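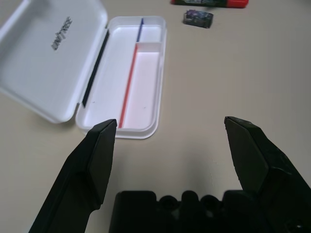
Building in Layers: Zlatko Delić and the Mechanics of a Pigment Surface

Visual Arts

The panels in Zlatko Delić's new exhibition at the Brusano weigh more than they appear to. The largest, Standetti No. 4, carries 60 coats of pigmented gesso over a birch substrate, each sanded back before the next was applied. Its colour reads as a uniform grey from across the gallery. At arm's length the grey separates into bands of ochre, slate and a thin green, exposed wherever the abrasive has cut through to an earlier layer.

Delić trained as a lithographer and still plans a work as a printer would, by sequence. A schedule is drawn up before the panel is sized. It lists the pigment load of each coat, the drying interval and the grit of the paper to be used. The schedules are exhibited in a side room, pinned in order, and take up most of one wall. They record 291 separate operations for the four Standetti panels. Corrections are made in red pencil and initialled.

The binder is rabbit-skin glue, prepared fresh each morning and kept below the temperature at which it loses strength. Delić tested acrylic dispersions over two winters and abandoned them. Acrylic clogs the paper and softens under friction, and the edge between two colours smears where the artist wants it to break cleanly. Glue gesso is brittle and sands to a powder. It is also sensitive to humidity, and the Brusano has fitted a separate control unit in the east gallery for the duration of the show.

Colour comes from a small group of earths bought unground and milled in the studio. Particle size is left deliberately uneven. Coarse grains stay proud of the binder after sanding and catch raking light, so the surface changes character between morning and late afternoon. The gallery has kept the skylights uncovered on this account, a decision that makes photography of the panels difficult and the catalogue plates somewhat flat.

The second room holds the Ekinci drawings, a series of 746 small sheets made with silverpoint on prepared paper. Delić began them as a daily exercise and imposed a fixed format, a single continuous line within a square. Silverpoint cannot be erased, and the metal tarnishes from grey to a warm brown over a period of months.

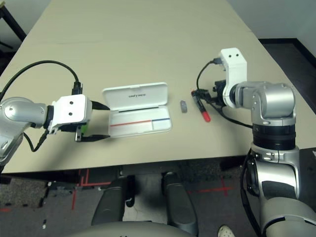
The sheets are hung in chronological order, so the oldest rows are visibly browner than the recent ones, and the grid as a whole shifts in tone from left to right. Individual drawings vary in quality. Several dozen in the middle rows repeat a spiral motif without much development, and a tighter selection would have served the series better.

The final gallery is given to a single floor work, Prirner, in which offcuts and sanding dust from the panels have been cast into low rectangular blocks. The blocks are unfired and unsealed. Their edges have begun to crumble, and the gallery's conservator has been instructed to leave the debris where it falls. As an account of material cost the piece is straightforward. It is less resolved as sculpture, and the spacing of the blocks appears to have been settled by the dimensions of the room.

The catalogue, printed in an edition of 3250, reproduces the working schedules at full size on folded inserts and includes a technical note by the artist on glue preparation. The exhibition continues at the Brusano until October. The east gallery closes for one hour at midday while humidity readings are taken.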